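How I Track My Son's Fluids at Home

After his heart surgery in February, we came home with a daily fluid limit of 600 ml, and I panicked a little! If your child's team has given you a limit too, this is how I keep up with it (your number will be different, so go by theirs).

First thing in the morning, I fill a jug to the 600 line with water. Every time he drinks anything, milk or juice or soup, I pour the same amount out of the jug. When it's empty, he's done for the day.

I write each drink on a sheet of paper with the time next to it. Small cups help a ton, and so do ice chips, but remember those count too.

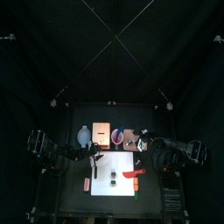

Two arms, a white sheet and a few small household things.

At 5 I check what's left and save some for bedtime meds. If he's still really thirsty, I call the clinic and ask.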